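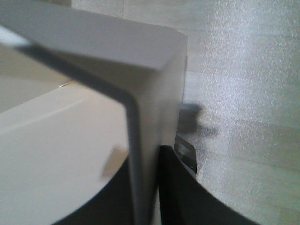 第4回 お手本を集める(模倣学習のためのデータ収集)

水曜の回の配布ノートです。前回休んだ人は、第3回ノートの「観測と行動の組」のところだけ先に読んでおいてください。そこが抜けていると今日の後半がたぶんつらいです。

前回の最後に「で、そのデータって誰がどうやって作るんですか」という質問が出ました。今日はほぼまるごとその答えです。数式はほとんど出てきません(がっかりした人、次回たっぷりやります)。そのかわり、手を動かしたことのある人ほど「あーそれね」となる話が続くと思います。

1. 今日使う言葉

デモ(demonstration):人がロボットを操作して、課題を最初から最後までやってみせた記録一本。エピソードと呼ぶ人も多いです。私は両方混ぜて言います、すみません。

観測(observation):各時刻にロボットが受け取るもの。手首カメラの画像、関節角、グリッパーの開き具合など。

行動(action):各時刻に操作者が出した指令。関節角の目標値で持つか、手先の位置と姿勢の差分で持つかは流儀が分かれます。うちの演習では手先の差分で統一します。

方策(policy):観測を入れると行動が出てくる関数。学習したいのはこれ。

初期配置:デモを始める瞬間の物の置き方。地味な言葉ですが今日の主役です。

2. なぜ人がやってみせるのか

容器をつかんで、持ち上げて、別の場所に置く。人間ならあくびしながらでもできます。これをプログラムで書こうとすると、まず容器の位置を推定して、つかむ点を決めて、経路を計画して、閉じる力を決めて……と部品がどんどん増えます。しかも容器の形が変わるたびにどこかが壊れるんですよね。私は大学院のころ、鍋のふたのつまみを検出する処理だけで冬を一つ潰しました。

模倣学習はそこをざっくり飛ばして、「この見え方のときに、人はこう動かした」という組をたくさん集め、その対応を学習させます。考え方としてはとても素直です。素直なぶん、集めたデータの癖がそのまま出ます。操作者がいつも右からつかみに行けば、方策も右から行きます。操作者がつかむ直前に一瞬止まって迷う人だと、方策も止まります。初めて見たときは笑ってしまいました。迷い方までそっくりなんです!

3. 何を記録するか

演習用の収集ソフトTyagiでは、一本のデモにつき次のものが保存されます。

・手首カメラの画像列
・関節角と手先の位置姿勢
・グリッパーの開度(指令値と実測値の両方)
・操作者の指令
・メモ欄の文字列

開度を指令値と実測値の二本立てにしているのは、物をはさんだときに両者がずれるからです。指令は「全部閉じろ」、実測は途中で止まっている。このずれが「何かをはさんでいる」ことのかなり良い手がかりになります。学習の入力に入れるかどうかは別として、あとで失敗デモを探すときに本当に助かるので、必ず両方残してください。

メモ欄はみなさん空欄にしがちです。書いてください。「途中で手が滑った」「一回つかみ直した」くらいで十分です。三週間後の自分は今日の自分のことを何も覚えていません。

4. 手首カメラの見え方に慣れる

初めて収集をする人がいちばん戸惑うのがここです。外から見ているときは簡単そうなのに、手首カメラの画像だけ見ると、近すぎて何が何だかわからない。指が画面の大きな部分を占めて、肝心の物はその陰に回っている、ということが普通に起きます。

でも、方策に渡るのはその画像です。みなさんが肉眼で見ている机まわりの様子は、手首カメラしか使わない設定なら一切渡りません。だから収集のときは、ときどき「自分がこの画像だけを渡されたら、次にどう動かすか決められるか」と考えてみてください。決められないなら、方策にもたぶん無理です。

近づいたときの難しさには、いくつか種類があります。

まず隠れ。指が物の手前に来て、見たい縁が見えなくなる。つかむ直前にこうなるのは避けようがないので、少し手前の、まだ見えている段階で位置を合わせ終えておくように操作します。

次にぼけ。動きが速いと像が流れるし、近すぎればピントも外れます。近づく区間はゆっくり。といっても極端に遅くする必要はなくて、画像を見返したときに縁の位置がだいたい言えればよしとしています。

それから照り返し。明るい面に光が反射していると、そこだけ白く飛んで、物の影のほうが物より目立ったりします。影は曲者です。時間帯で動くので、午前に集めたデータだけで学習した方策が夕方に急に下手になることがあります。窓際の席の班は特に気をつけて。

あと、薄い色の容器を薄い色の面に置くと境目がわかりにくい。人間はなんとなく立体として補って見てしまうので、画像をわざわざ見返さないと気づきません。 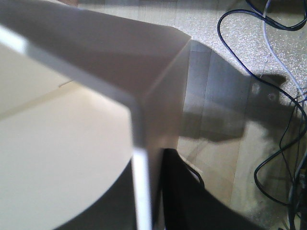
図1 手首カメラの一コマ。容器の縁の両側に指がある。

つかむ課題で私がいちばん見返すのは、図1のような瞬間の前後です。縁が二本の指のあいだに入っているか、片側に寄りすぎていないか。コマ送りで前に戻り、操作者がどの時点で位置を直したかを拾っていきます。直すのが遅い人のデモは、最後の数コマで行動の値がガクッと跳ねます。グラフにすると一目でわかるので、演習の課題1で実際に描いてもらいます。

それと背景。ケーブルのように、課題に関係ないけれど画面に入るものも、方策にとっては立派な入力です。全部のデモで同じ形に写っていると、方策がそれを目印に使ってしまうことがあります。片づけるか、片づけられないなら途中で何度か形を変えるか。どちらかを班で決めて、決めたことを収集ノートに書いておいてください。いちばん困るのは、途中で誰かが気を利かせて片づけて、記録がないというパターンです。

5. 初期配置をどう散らすか

さて主役です。

デモを集め始めると、みんな自然と置きやすい場所に物を置きます。作業面の真ん中、自分の利き手に近いあたり。で、同じところに何十回も置く。気持ちはわかります、早く終わらせたいですから。でもこれで学習すると、真ん中なら百発百中、手のひら一つ分ずれたらもう空振り、という方策ができあがります。

演習では作業面を9区画に分けて、どの区画に置くかを収集ソフトに指示させます。自分で「ランダムに」置くのは禁止です。人間のランダムは信用できません。私も試しましたが、端の区画がきれいに抜けていました。

区画の中での位置と向きは、各自で少しずつ変えてください。容器の向きについては、つかむ縁がカメラから見て手前に来る置き方と、横に来る置き方の両方を入れること。奥に回る置き方は今回は外します。やりたい班は相談に来てください、止めはしません。

物の種類も散らします。色の明るいもの、暗いもの、角ばったもの、丸みのあるもの。つるっとした面のものも一つは入れてほしいです。形が違うと、操作者のつかみ方も自然に変わってくれます。

散らしすぎの心配をする人もいます。たしかに本数が少ないのに条件だけ広げると、どこもスカスカになります。最初は置き場所だけ散らして、物は一種類に固定する。それで学習が回るのを確かめてから物を増やす。この順番が無難かなと思います。逆順でやった年は、うまくいかない原因が置き場所なのか物なのか切り分けられず、班全員で途方に暮れていました。

6. 本数の話

「何本集めればいいですか」は毎年必ず聞かれます。課題によります、としか言えないのですが、それでは怒られるので昨年の数字を出しておきます。

昨年の演習では、容器をつかんで移す課題(班の間ではHolttonという呼び名がついていました、由来は私も知りません)で、全班合わせて572本を録りました。そこから後で述べる選別をして、学習に回したのが400本。残りは捨てたか、失敗例として別の箱に入れました。

この減り方を見て「もったいない」と思うか「そんなものか」と思うか。私は最初の年、もったいなくて全部入れました。結果はひどいものでした。つかみ損ねて宙をはさんだまま移動しているデモが何本か混ざっていて、方策が堂々と空気を運ぶんですよ。動きだけは実になめらかで、悔しいくらい。

時間の見積もりもよく聞かれるので書いておくと、一コマの演習で正味の収集に使えるのは35分くらいが限界です。準備と片づけもありますが、それ以上に操作者の集中が切れます。疲れてくると動作が雑になるだけでなく、妙に儀式めいてくるというか、毎回まったく同じ軌道をなぞり始めます。そうなったら交代してください。

7. 選別の基準

録ったデモは、その日のうちに班で見返して三つに分けます。

採用:課題を最後までやり切っていて、途中の動きに不自然な停止や飛びがない。
保留:やり切ってはいるが、気になる点がある。メモ欄に理由を書く。
失敗:落とした、つかめなかった、容器以外にぶつけた、記録が途中で切れた。

つかみ直しをどう扱うかは毎年もめます。一回目で空振りして、少し戻ってもう一度つかんだデモ。失敗といえば失敗ですが、立て直し方を見せてくれる貴重なデータでもあります。この授業では「立て直しが落ち着いていれば採用」とします。落ち着いているって何だ、という声が聞こえそうですね。戻る動きと再び近づく動きがはっきり分かれていて、小刻みにガタガタしていなければOK、としておきましょう。

失敗デモは消さないこと。成功か失敗かを判定する分類器を作る第7回で使います。うっかり消した班には、もう一度失敗しに来てもらいます(わざと失敗するのって案外むずかしいですよ)。

選別は録った本人以外がやるのがおすすめです。自分のデモには甘くなるか、逆に厳しすぎるか、どちらかに振れます。昨年、ティーチングアシスタントのシーマ・ヴィシュワカルマさんが同じデモ束を別々の班に選別させてみたところ、保留の判定がかなり食い違いました。採用と失敗はだいたい一致するんです。揺れるのは真ん中だけ。なので保留だけは二人で見て、割れたら私かシーマさんのところに持ってきてください。

8. 操作のこつ

口で言ってもあまり伝わらないのですが、一応。

手先を一度に全方向へ動かさないこと。まず高さを残したまま横の位置を合わせ、それから下ろす。慣れると斜めにすっと入れたくなりますが、斜めの軌道は人によるばらつきが大きいです。

グリッパーは、容器の縁をはさむのに必要なぶんより少し広めに開けて近づく。全開にすると指が隣の物に当たることがあります。

閉じてから持ち上げるまでに、一呼吸。ほんの短い間で構いません。開度の実測値が落ち着いてから動かすと、「はさめたら持ち上げる」という関係がデータの中ではっきりします。さっき迷って止まる癖の話をしましたが、こちらの一呼吸は毎回同じ場所で入るので問題になりません。

置くときは、容器が面に着くまで指を開かない。当たり前に聞こえますか? 見返すと、けっこうな割合の人が少し浮いたところで放しています。

終わったら手先を開始位置まで戻してから記録を止めます。戻す前に止めたデモが混ざると、方策が課題のあとその場でぼんやり立ち尽くします。

9. 記録の置き場と名前

データは共有サーバーResosgateの班ごとの場所に置きます。名前の付け方は、班番号、課題名、操作者の頭文字、通し番号の順。日本語と空白は使わないでください。「最終」「最終2」「ほんとの最終」も禁止です。毎年いるんです。

手元の計算機に置きっぱなしにしないこと。収集に使っている計算機(Enholmというラベルが貼ってあるほうです)は容量が小さく、画像列がたまるとすぐいっぱいになります。いっぱいになった状態で録ると、エラーを出さずに画像だけ抜けたデモができることがあります。見返さないと気づけません。各回の最初に空き容量を見る、を係にしてしまうのがいいと思います。

10. 演習課題

課題1 配布したデモ束から好きな一本を選び、手先の三方向の行動の値とグリッパー開度(指令、実測)を時間軸をそろえて描く。つかんだ時刻を自分で判断して縦線を入れ、そう判断した理由を一、二行で書く。

課題2 同じ束の採用デモをすべて使い、開始時の容器の位置を作業面の図に点で打つ。抜けている区画、混みすぎている区画はあるか。追加で録るならどこに置くか。

課題3 手首カメラの画像列だけを見て(ほかの記録は開かずに)、操作者が位置を直し始めた時点を答える。そのあと行動の値を見て、自分の答えとどれだけずれていたかを確かめる。ずれの大きさで減点はしません。

課題4(余裕のある班だけ)つかみ直しを含むデモを採用に入れた場合と外した場合で学習し、成功率を比べる。試行の条件は自分たちで決めて、表に書くこと。

提出は班で一つ。図は手描きの写真でも構いませんが、軸の単位だけは書いてください。去年、縦軸が何なのか最後までわからない力作がありました。

11. 質問が多かったこと

利き手でないほうで操作してもいいか:どうぞ。むしろ一班に一人くらいいるとありがたいです。

外付けのカメラも足したい:足せますが、固定位置がずれたときの面倒は自分たちで見てください。角度を写真で残しておくと復旧が楽です。

画像を反転させて本数を倍にしていいか:行動のほうも同じように反転させるなら理屈の上ではあり。ただ手首カメラは取り付けが左右対称とは限らないので、まず反転した画像を並べて眺めてから決めてください。

途中で電話が鳴って手が止まったデモ:失敗に入れてください。メモ欄に「電話」と。

次回は集めたデモで実際に方策を学習させます。損失関数の話から入るので、確率の復習を軽くやってきてください。収集の追加枠を使いたい班は、演習室の扉の予約表に班番号を書いておくこと。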